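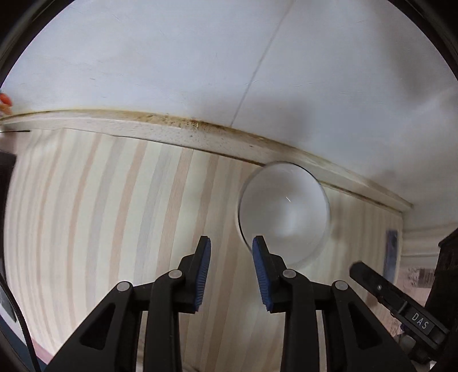
In October I went to the open day of Jundico, a small rehearsal and recording studio in Visside. We were 94 visitors, and they let us in by groups. My group was guided by Panagiotis Theodorakopoulos, the sound engineer, who speaks quietly but knows every cable.

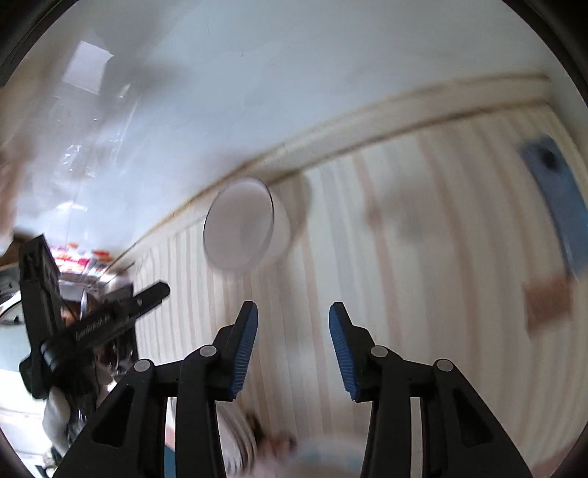 The best part came after lunch - a live session by Gemesero, a band with two singers and a very loud drummer. They played five songs, and the third one, "Vogler", they had to start again. I bought their record at the door and took the late bus home.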